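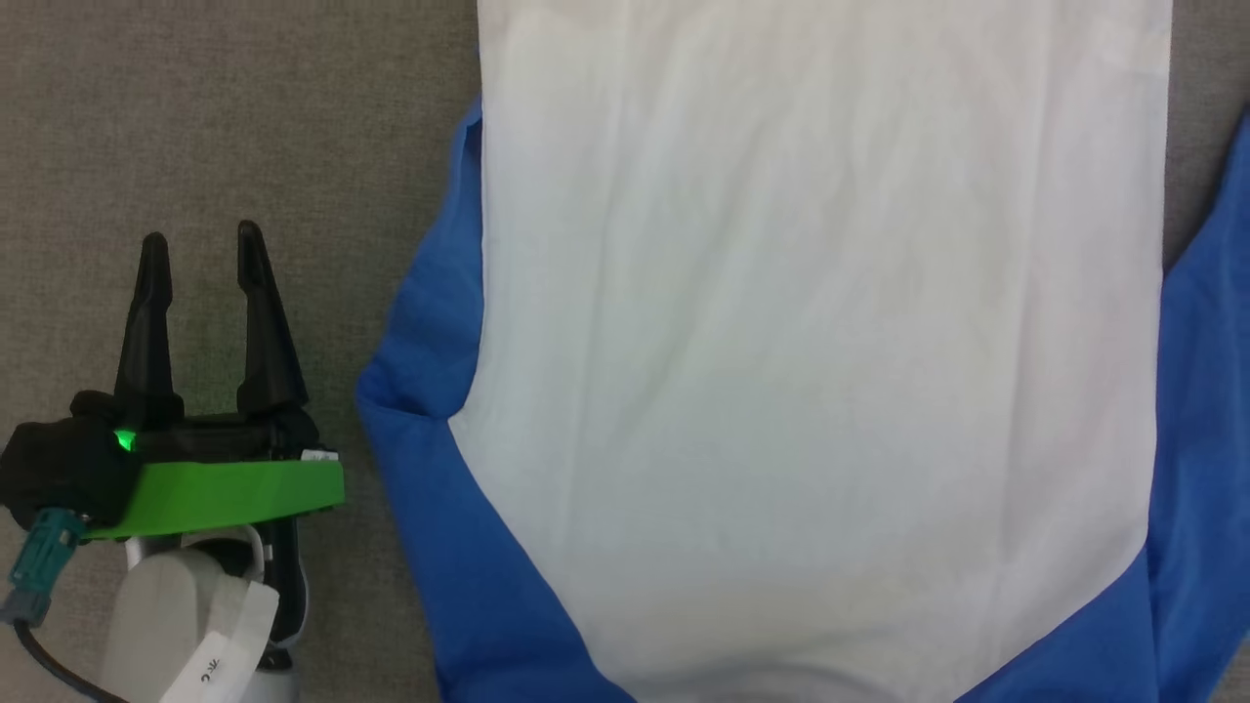
About Plerkholm Racing

Plerkholm Racing is a two-car team competing in regional touring car events. We started with one used hatchback and a rented trailer, and we now run both cars from our own shop in Vasdale. The No. 4 and No. 14 cars are prepared on site, including engine work, suspension setup and paint.

Dusatar, a payments software company, has been our main sponsor since our second season. Its logo is on the hood and doors of both cars. Lombardi supplies our brake parts. Sponsor money goes toward tires, entry fees and travel, and our drivers pay for their own licenses and safety gear.

Last season the team covered 2,816 race and test miles. The No. 14 car missed the December test with a gearbox problem, which has been repaired.

The shop is open to visitors by appointment on weekdays. We do not sell cars or take on outside repair work. Companies interested in space on the rear fenders for next season can write to the office for a rate sheet.

Page updated Tuesday, May 5, 2020

Comments (2)

trackside_dad: Do you still sell the old team caps? My son lost his at the last round.

gridrow7: Good to hear the gearbox is fixed. Are you keeping the same tire supplier?

Recent items
Season entry list
How we pack the trailer
Dusatar renews with both cars
Brake notes from the Vasdale test

Contact the office | Copyright 2020 Plerkholm Racing | Back to top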